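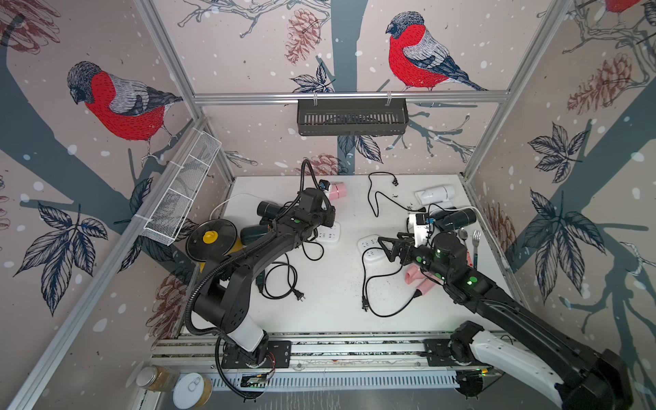 双臂工位接入退货分拣线:班组作业改编操作说明

适用范围

本页适用于 Belau 仓的小家电退货分拣班组,内容为一个人工分拣台改为双臂工位时的作业改编步骤。机械臂本体的安装、布线和标定见 Sestent 的安装手册,本页不重复。调度软件以 Kirnora 为例,使用其他软件的站点可以参照流程,界面名称会有出入。

读者为班组长、工位值守员和排班员。设备工程师可以只看“交接条件”和“异常处理”两部分。

改编前的状态

原分拣台为两人一组。一人拆袋、核对退货单、把物品摊开;另一人辨认品类、检查外观、放入对应料箱。物品种类杂,吹风机、插线板、锅盖、杯子、餐具常混在同一袋里,线缆经常缠在一起。

改编后双臂工位承担其中的抓取和归位动作。拆袋、核单、外观判定和异常处理仍由人完成。班组里最容易误解的一点是外观判定:机械臂把物品放进料箱,只表示品类识别通过,不表示物品完好。料箱满箱后仍须由人逐件检查,检查记录由检查人签名,不得以工位日志代替。

岗位划分

改编后设三个岗位名称,排班表中按下列名称填写。

前处理员:拆袋,核对退货单,剪除扎带,清出包装碎片,按品类规则决定物品是否进入工位。

值守员:监视工位运行,处理提示,补放或取出物品,登记停机。

复检员:对满箱物品做外观判定和通电前检查,决定入库、维修或报废。

同一人可以在一个班内轮换岗位,但不得同时担任值守员和复检员。值守要求视线保持在工位上,复检要求低头看物品,两项工作放在一起时,值守基本等于没有。Chaiyaporn 仓试行初期合并过这两个岗位,后来分开,原因是暂停提示经常过很久才有人处理。

人员安排须在改编前书面确认。原分拣台的人员优先转为值守员或复检员,转岗期间工资等级不变,计件部分按“工时与计件”一节处理。

交接条件

工位由工程侧交给班组之前,班组长应逐项确认以下内容。任何一项未满足,继续使用人工台。

急停按钮在值守员站立位置伸手可及,按下后两条臂均停止,松开后不会自动恢复动作。

围框四周的站立区已划线,线内不堆放料箱、周转车和私人物品。

Kirnora 中已建立本工位的品类表,且品类名称与料箱标签一致。标签用旧名称、系统用新名称的情况必须先改完再交接。

值守员名单已录入,每人使用自己的账号。共用账号会使停机记录无法对应到人,培训需求也看不出来。

台面、夹爪和相机镜头的清洁用品已就位,有固定的存放处。

工程侧留有当班联系方式,贴在控制屏旁边。

第一步:整理品类表

打开 Kirnora,进入“工位设置”,选择“品类”。默认品类表由工程侧导入,条目较多,班组应按本仓的退货情况删减。

删减时按以下顺序处理。

先停用本仓不收的品类。停用即可,不要删除,删除后历史记录中的对应条目会显示为空。

再检查外形相近的品类。勺和叉可以合并为“餐具”,前提是后续料箱不区分。锅盖与盘子不宜合并,两者的抓取方式不同,合并后失败次数会上升。

最后设置“仅人工”品类。含刀刃的物品、有液体残留的容器、外壳破裂露出导线的电器、带锂电池且鼓包的物品,一律设为仅人工。该设置不能由值守员修改,须由班组长账号操作。

保存后点击“下发”。未下发的改动只存在于软件中,工位仍按旧表运行。下发完成后,控制屏右上角的表版本号会变化,请抄写到交接本。

第二步:确定前处理标准

双臂工位对物品的摆放有要求,但要求不高。班组不需要把物品摆成整齐的行列,也不应这样做,逐件摆齐所花的时间会抵消工位节省的时间。

前处理员按下列标准操作。

线缆:互相缠绕的先分开。单根线缆自然散放即可,不必捆扎。用扎带捆好的线反而会被识别为单独物件。插头尽量不要压在其他物品下面。

带线电器:本体与线同时放入,线不要搭出台面边缘。垂在外面的线容易挂到安装导轨,触发力矩保护。

锅盖等圆形物品:平放,提钮向上。如物品在放置后翻转或斜靠,不要伸手进围框扶正,先按暂停。

玻璃和陶瓷:薄壁玻璃器皿设为仅人工。杯子可以进入工位,杯口有缺损的不可以。

小件:小于夹爪可抓取范围的物品先放入托盘,与其他物品分开,由前处理员在换批时集中处理。

每批物品放完后,前处理员按下台侧的“批次就绪”按钮,并离开站立线。按钮按下之前机械臂不会动作。不得由值守员代按,按钮由放物品的人按,是为了确认那个人的手已经离开台面。

第三步:设置速度和等待时间

首次运行使用低速档。低速档的参数由工程侧锁定,班组不可调高。

标准档下,单次抓取超时设为 900 毫秒,指夹爪闭合后等待力反馈的时间。此值过小会把软质线缆判为抓空,过大则在真正抓空时白白等待。本仓物品以硬壳小家电为主,沿用 900 毫秒即可。纺织品或软包装较多的站点应与工程侧另行商定。

重试次数设为 2。同一物品连续两次抓取失败后,工位跳过该物品并在屏幕上标出位置,其余物品继续处理。批次末尾仍留在台面上的物品由值守员取出,放入“待人工”料箱。

不建议把重试次数调高。反复抓取会把物品推向台面边缘,也会使值守员习惯于等待,等到应当介入的时候没有介入。

第四步:值守员培训

培训在工位旁进行,低速档,使用已报废的退货物品。培训内容如下。

一、开机和自检。值守员应能独立完成开机,并读懂自检结果。指示灯为绿色仅表示通电和通信正常,不能据此判断相机是否清洁或物品是否放置正确。

二、暂停与急停的区别。暂停用于取放物品、整理线缆,机械臂完成当前动作后停下。急停用于有人或物进入不应进入的位置。培训中每位值守员至少亲手按一次急停,并走完恢复流程。只听讲解的人在需要时常会犹豫。

三、进入围框取物。顺序为:按暂停,等待屏幕显示“已停止”,打开维护锁,取物,手和工具退出,关闭维护锁,确认。顺序不得颠倒,也不得两人同时操作。

四、登记停机。每次停机后,在屏幕上选择原因。原因选项有“线缆缠绕”“抓取失败”“物品越界”“镜头脏污”“其他”。选择“其他”时须填写说明,哪怕只有几个字。

五、移交。换班时接班人先读停机记录,再看台面,最后登录自己的账号。交班人在接班人登录之前不得离开。

培训结束后由班组长考核,考核项目为上述各项的实际操作。未通过者继续担任前处理员或复检员,不影响工资等级,可再次申请。

第五步:并行运行

工位交接后先与人工台并行。并行期间两边处理同一来源的退货,按袋交替分配,不得把好处理的袋子专门分给工位。这样得到的数据才能用于排班。

Belau 仓并行期内,工位完成 1785 件归位。该数字只统计放入料箱的物品,前处理时剔除的、跳过的以及值守员取出的均不计入。引用时请一并写明口径,不要直接与人工台的件数相比,人工台的件数包含外观判定。

并行期间每班结束时开短会,前处理员、值守员和复检员都参加。会上只讨论三件事:哪些品类应改为仅人工,哪些前处理要求不合理,哪些提示看不懂。机械方面的问题记下来转给工程侧,不在短会上讨论解决办法。

复检员的意见应单独记录。料箱中出现错分物品时,最先发现的是复检员,如果没有渠道反馈,错分会被顺手改正,系统中看不到任何痕迹。Kirnora 的“错分登记”入口在复检台平板的主页,点选实际品类即可提交。

工时与计件

人工台原按件计酬的部分,在改为双臂工位后不再适用。机械臂的归位件数不得计入任何个人的业绩,也不得用作值守员的考核指标。值守员的工作结果表现为停机处理是否及时、登记是否完整,这两项按班评价,不排名。

前处理员如继续计件,单位应为“袋”,不应为“件”。按件计算会促使前处理员优先挑选零件多的袋子,后面的批次全部被打乱。

复检员的节奏会受到工位影响。工位连续运行时料箱到得比较均匀,复检台前没有了原来拆袋造成的空档。原来的空档虽然不写在制度里,实际起到休息的作用。排班时须把休息时间明确列出,工位在休息时间内可以继续运行,料箱在缓冲架上等待,缓冲架满则工位自动暂停。不要为了避免暂停而压缩休息。

值守岗位看起来体力负担轻,但长时间注视同一区域容易疲劳。本仓按半班轮换,上半班值守的人下半班转前处理。夜间时段如人手不足无法轮换,应关闭工位,改用人工台。

异常处理

线缆缠在夹爪上

按暂停,确认停止后开锁。先松开线缆,不要拉扯物品本体。如需打开夹爪,使用屏幕上的“点动张开”,不得用手掰。两条臂同时缠住同一根线时按急停,并联系工程侧。

物品被推到台面边缘

按暂停,取出物品,放入“待人工”料箱,不要放回台面。放回后位置与系统记录不符,当前批次的后续规划会报错。

屏幕提示“未知品类”

查看物品。若为新品类,拍照上传,物品转人工。若为已有品类,检查是否有贴纸、气泡膜或线缆遮挡,清理后随下一批放入。

识别结果忽对忽错

先擦拭镜头。臂上的相机离物品近,粉尘和食物残渣容易附着,厨房类退货尤其如此。擦拭后仍不稳定的,检查台面照明是否变化,再联系工程侧。

台面有碎屑

批次之间清理即可,运行中不必为此停机。碎屑进入导轨或通风格栅附近时,使用手持吸尘器,不要用压缩空气吹,吹起的颗粒会落到关节缝隙和相机上。

自检通过但机械臂不动作

依次检查维护锁是否关到位、批次按钮是否按下、料箱是否在位、缓冲架是否已满。多数情况属于后两项。

急停后无法恢复

不要反复旋转按钮。记录屏幕上的代码,联系工程侧,期间把待处理的袋子转到人工台。

人工台的保留

改编完成后,人工台不得拆除。仅人工品类需要它,工位停机时也需要它。班组应保持人工分拣的熟练程度,具体做法是每人每月至少在人工台完成一个整班。新入职人员先在人工台工作,再接受值守培训。未做过人工分拣的人很难判断机械臂的动作是否合理,遇到屏幕提示时也容易照单全收。

人工台的位置应与工位相邻,共用料箱标签和缓冲架。距离过远时,“待人工”料箱会堆积,到班末集中处理,复检员因此加班。

交接本填写格式

每班一页,由值守员填写,班组长签字。

班次;
品类表版本号;
当班值守员、前处理员、复检员;
停机原因及处理结果;
转人工物品中反复出现的品类;
镜头和夹爪清洁情况;
需转工程侧的问题;
复检错分登记是否已核对;
接班人签字。

没有内容的栏目写“无”,不要留空。

版本说明

本版增加了复检员休息时间的排班要求,修改了计件单位,删除了“值守员可兼任复检员”的旧条款。重试次数由工程侧默认值改为 2,已在 Belau 仓的工位上下发。Chaiyaporn 仓的品类表与本仓不同,请勿直接复制使用。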